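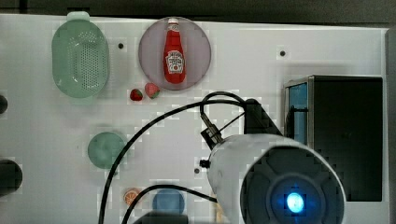

*Colander, plate and toy strawberries on the white tabletop.*

# The Slow Return of the Spring Tank

Hilde Van Acker builds spring reverb units in a two-room workshop on Skerkgate, above a shop that repairs sewing machines. She has been doing it full time for long enough that most of her early customers are now on their second or third box. The current model is called the Messina. It is a tube-driven spring reverb in its own cabinet, made to sit between a guitar and an amp, and the waiting list for one runs up to 40 weeks.

That is a long time to wait for an effect that comes free with most recording software. Digital reverbs can do halls, plates, caves and stairwells, and a decent pedal version of a spring costs less than the shipping on a Messina. Players keep ordering them anyway. I went to Skerkgate to play one and to ask how they are put together.

## What is in the box

The Messina has three knobs: Dwell, Tone and Mix. Dwell sets how hard the springs are driven, Tone rolls off the top of the wet signal, and Mix does what it says. There is a footswitch on a long cable and a power switch on the back. There is no tap tempo, no presets and no USB port.

Inside is a long three-spring tank hung in a padded bag, one transformer for power and another to drive the springs. The circuit follows the general plan of the standalone reverbs of the early sixties, with a few changes. Van Acker uses a lower-gain tube in the first position, which she says keeps the attack from getting splashy when a player digs in. She also moved the Tone control so it comes after the recovery stage. On older units, turning down the tone often turned down the reverb with it. On the Messina, you can run it dark and still have plenty of level.

The springs come from a small supplier and are sorted by hand. Van Acker listens to every tank before it goes in a cabinet, using the same short recording of muted strings each time. Out of a typical box of 36, she sends a few back. The rejects tend to have one spring that rings louder than the others, and you hear it as a metallic note that hangs on after everything else has faded.

## Starting with repairs

She came to reverb through repairs. Her first job was at Fultosa, a rental company that supplied amps and keyboards to touring bands, where she spent most of her time replacing jacks and fixing tanks that had been dropped down loading ramps. Spring tanks are simple, but they do not travel well. The fine wires at each end break, the springs jump off their hooks, and the foam that is meant to protect them goes to crumbs.

"I had a shelf full of dead ones," she said. "I started swapping parts between them to see what changed. Some of the bad ones sounded better than the new ones once they were running."

The first unit she sold went to a baritone guitar player who wanted a reverb that would not turn to mud on low notes. That was built into a tool case, with the knobs labeled in marker. She still has the drawing for it pinned over the bench, and the output stage in the Messina is close to the same one.

## Playing it

I played the Messina for most of an afternoon with a single-coil guitar and a small 25-watt amp. With Dwell at nine o'clock and Mix just below the middle, it adds a short, soft tail that you mainly notice when you stop. It works well for chord playing and does not crowd the notes. Push Dwell past noon and you start to get the familiar drip on picked notes, especially on the bridge pickup with the strings muted. Near the top of the range the return gets thick and starts to break up a little. I liked it there with the guitar volume rolled back.

The Tone control is the best part. Fully up, it is bright enough for surf instrumentals. Turned down to a quarter, it sits behind the guitar in a way that reminded me of old soul records, and I left it there longest.

It is less useful with heavy distortion in front. The springs smear anything with a lot of gain, and fast parts get lost. Van Acker suggests putting the unit in the effects loop if you have one, though it is happiest straight into a clean amp. It also hums if you set it directly beside a power transformer. Moving it a couple of feet away cured that in my case.

## The smaller one

A second model is close to done. The Bedosden is a pedal, or close to it, with a short two-spring tank and a solid-state driver. It runs on a standard wall adapter and fits on a large pedalboard. I heard a working version and it has less depth than the Messina, with a quicker, boxier decay. For rhythm parts I would not mind that at all. It should cost less than half as much.

The plan is to make 200 of them in the first run, with the boards assembled outside the workshop and the tanks still checked on the bench in Skerkgate. Orders open in May. Van Acker has not settled on a color, and the version I tried was bare metal with the Mix knob on upside down.

Meanwhile the Messina orders continue. Cabinets come in tan or black, covered by a local upholsterer, and the tank can be taken out with four screws if it ever needs service. The screws are the same size as the ones on the back panel, so one screwdriver does the whole unit.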